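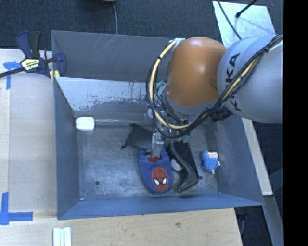 Home | Course outline | Handouts | Reading list | Contact

Handout 3: Surface preparation and paint failure on steel
Iolanda Peixoto, August
Last updated: Sunday

Read this before the workshop session. It covers why paint comes off steel and how to get a surface ready so that it stays on. The chemistry of the coatings themselves is in the next handout.

How paint holds on

Paint sticks to steel in two ways. The first is mechanical. The liquid flows into small scratches and pits, hardens there, and grips. The second is chemical attraction between the coating and the metal. Both need the paint to touch the steel. Oil, dust, loose rust and mill scale all get in the way.

Mill scale is the bluish-black skin left on hot-rolled steel. Students often leave it alone on the grounds that it looks sound. It is brittle and expands at a different rate from the steel under it, so over time it cracks and lifts, and the paint goes with it. Cold-rolled sheet has no mill scale but usually arrives with a film of oil.

Kinds of failure

Abrasion is wear from rubbing or sliding contact. The coating thins gradually, topcoat first, then primer, then bare metal. The edges of a worn patch tend to be feathered, and you can often see each layer as a ring or band.

Impact damage is local. A hard coating chips, and a softer one dents or tears. Look for cracks running out from the point of contact.

Peeling is loss of adhesion. Sheets or flakes come away with a clean back. If the back of the flake is clean and the metal under it is shiny, the surface was probably too smooth or greasy. If there is rust on the back of the flake, water got under the film.

Blistering comes from moisture or solvent trapped below the film. Salts left on the steel draw water through the coating, which is why we rinse before blasting near the coast.

Chalking is a powdery surface caused by sunlight. Wipe it with a dark cloth. Chalking alone does not mean the steel is at risk.

Preparation, in order

1. Degrease. Use solvent and clean rags, and change the rag often. A dirty rag spreads oil.
2. Remove scale and rust. Blasting is best. A wire wheel will do for small areas, but don't polish the steel with it.
3. Round off sharp edges. Wet paint pulls back from a sharp edge and leaves a thin film there.
4. Sand the borders of any sound old paint until you can't feel a step with a fingernail.
5. Remove dust with a vacuum or clean dry air.
6. Prime the same day. Bare steel in a damp shop can show flash rust within hours.

Stripe coating means brushing an extra coat onto edges, welds and bolt heads before the full coat goes on. It takes time and people skip it. Zlatko Delić will go over brush technique in the workshop.

Case: the Camargo railings

The railings on the Camargo footbridge were repainted in two coats and began to peel the following spring. Yayra Korletey cut samples from the top rail and the posts. The posts were sound. On the top rail the primer came away cleanly, and the steel below still carried traces of hand grease and wax polish. The crew had sanded the rail without degreasing first, and the sanding had pushed the contamination into the scratches. The rail was stripped and done again from step 1.

For the workshop

Bring safety glasses and gloves. You will each prepare two panels, one degreased before sanding and one sanded only, and compare them with the cross-cut tape test. Label the panels on the back. Tanveer Minhas has the key to the solvent cabinet in room 640.

Questions to think over

Why might a thicker coat fail sooner than a thinner one?
What would you look for in a flake to tell poor adhesion between coats from poor adhesion to the steel?

Home | Course outline | Handouts | Reading list | Contact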